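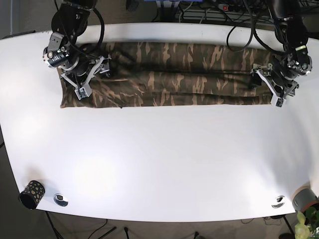
Issue 25, page 11

HOW TO RUN A ROBOT DEMONSTRATION FOR PEOPLE WHO CAME FOR THE SAUSAGE SIZZLE

Workshop notes, October 2019

Cloth is a terrible thing to give a robot in front of visitors. A block stays a block. A cup will sit there looking like a cup all arvo. Fabric has opinions, and it changes them the moment a gripper lets go. We put a folding job at the centre of the Ntuli open day anyway, and these are the notes for whoever inherits it next April.

The job is a long piece of camouflage cloth, folded lengthwise into a strip, with a gripper at each end. You will need two arms, the control software (we run Tedurus, which is free and behaves accordingly), a big pale table, and one person who can talk while something fails behind them.

Before you start

Book the room for the day before as well. Sibusiso Fourie and I allowed one hour for setup last time and spent most of it looking for a key.

Choose your cloth with care. Tiger stripe was my pick. It shows up beautifully on a white tabletop, and a five-year-old at the back can see which bit is moving. Plain white cloth on a white table is for people who want the audience to take their word for it. Avoid anything slippery, and anything you would like returned in good nick. Bujar Radulović contributed a tea towel to the first rehearsal and still brings it up.

Iron it. I know. Bring the iron.

Setting out the table

1. Switch off the overhead light closest to the table if you can reach the switch. A glossy white top throws glare back, and visitors will lean over the arms to see past it.

2. Lay the cloth towards the back edge. This keeps it under the arms, and leaves a good stretch of table between the grippers and the public, who will put their hands anywhere.

3. Run the cables off the back. Tape whatever crosses a walkway. Then tape it again with the tape you should have used the first time.

4. Mark the home position of the cloth with two small bits of masking tape, one at each end. Every run starts from those marks. If you skip this, the first run will be lovely and the second will be a robot pinching air.

5. Find the emergency stop. Press it. Check that both arms stop. Show every helper where it is, including the one who says they already know.

Teaching the fold

Load the two-arm profile and drop the speed to 25 per cent. It looks dull on paper. In a room full of children it looks majestic, and it gives the person at the stop button time to finish a sentence.

Start with the fabric open on the table. Bring both grippers to the front edge, one at each corner, and close them. Lift together. Ours lift 11 centimetres, which we arrived at by trying everything else. Carry the edge back over and lower it. Release, retreat, and do it again until you have a narrow strip.

The last step is the press. Send each gripper to its own end of the strip, take hold, and bring it down flat. Stay there for four seconds. The press smooths out very little, but it's the pose everyone photographs, and it tells the audience that you meant to stop there.

Save the sequence under a name you'll recognise. There is a file on the Jernell laptop called final_final_USE, and it makes the left arm wave.

Running it for visitors

Say what is about to happen before it happens. "Both hands are going to pick up the front edge" will do. If they pick up the front edge, you look clever. If only one does, you have something to discuss.

Leave out torque. Leave out inverse kinematics unless someone asks by name, and even then check whether their family is waiting in the car.

The three questions you'll get, in order of frequency: can it do fitted sheets (no), how much did it cost (refer them to Sibusiso), and will it take my job (depends, do you fold narrow strips of camouflage for a living?). A gentleman in a Nirkex cap asked all three without a breath and then stayed for two hours. He was excellent company and found a loose bracket screw.

Allow five minutes between runs to shake the cloth out and put it back on its marks. Let a kid do the shaking. They're better at it than we are.

When it goes wrong

One corner dropped: stop, open both grippers, reset. Don't try to rescue it by jogging the arm with a crowd watching. I've tried, and it looks like someone parallel parking a crane.

Cloth bunches in the middle: the two arms are arriving at different times. Check that both are on the same speed setting.

Gripper closes on nothing: the cloth has crept off its tape marks. See step 4, which you skipped.

Everything freezes: restart Tedurus and tell a story. Mine concerns a ferret and lasts exactly as long as the reboot.

Packing up

Park the arms before you cut the power, or they'll sag onto the table with a noise that upsets people. Coil the cables loosely. Sign the visitor sheet over to the front office; ours had 251 names on it, four of them Batman.

The cloth lives in the second drawer. Please fold it.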